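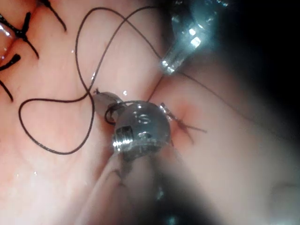 Section 4. Interrupted Suture Exercise

This section applies to the Esanier tissue practice course as taught at the Bostinbridge skills laboratory. Complete Section 3 before starting.

4.1 Placing and tying the stitch

1. Pass the needle across the incision at a right angle to the line.
2. Draw the thread through and leave a short tail on the far side.
3. Lay the long end in an open loop on the tissue. Keep the loop clear of stitches already tied.
4. Wrap the thread around the jaw of the first instrument.
5. Grasp the short tail with the second instrument and draw it through the wrap.
6. Lay the knot flat and repeat in the opposite direction.

CAUTION: Do not grip the working length of the thread with full jaw force. Crushed thread must be cut out and replaced.

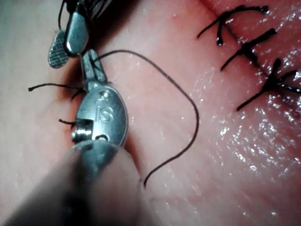
4.2 Trimming and checking

7. Cut both tails, leaving enough length to grasp if the stitch has to be removed.
8. Confirm that each knot is seated on the incision and that the edges meet without puckering.
9. Continue along the incision, keeping the spacing even.

NOTE: Keep the tissue surface moist throughout the exercise. Do not allow fluid to pool over the incision.

Record the result on Form 660. A score of 80 or higher is required to proceed to Section 5. Trainees may repeat the exercise 2 times in one session.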